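Tuesday, September 6, 2022
Fruit table, Durklow room

So happy with how the table is coming along! I went to the market before coming in and bought far more than I meant to (the plums alone were worth the trip), and the whole room smells wonderful.

Put the checked cloth on first, the light blue one with the navy and yellow stripes. I had been leaning toward plain white, but oranges on that blue just sing. Ironed it twice and there's still a crease I can't shift - will try damp next time.

The white oval bowl is the keeper. It's shallow, so small things like the cherry tomatoes don't vanish behind the bigger ones. Mandarin at the back, big dark plum in the middle, streaky apple at the front left. I love that apple. The rest goes straight on the cloth in a loose heap, with the large orange as the main piece and the pale ones beside it.

The little peach-colored ones are staying in their clear box at the back for now. They bruise if you so much as look at them, and I paid 84 for the whole shop, so I'm being careful.

To do:
- second bowl from the Sandu shelf, if it's free
- try the plums on their own, no red next to them
- note which fruit goes soft first, two checks a day
- ask Afshin about keeping the pale ones till Friday
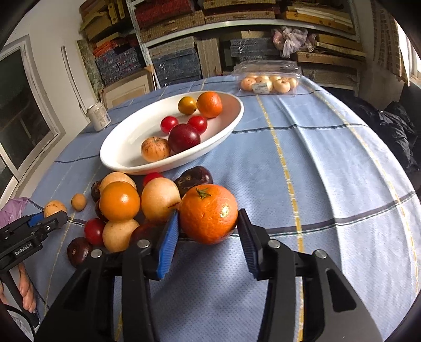 Afshin Jalali: Keep them out of the fridge until they give a little at the stem, then chill them. And move the apple away from the plums overnight, or you'll have jam by Friday. I did that in January and lost the lot.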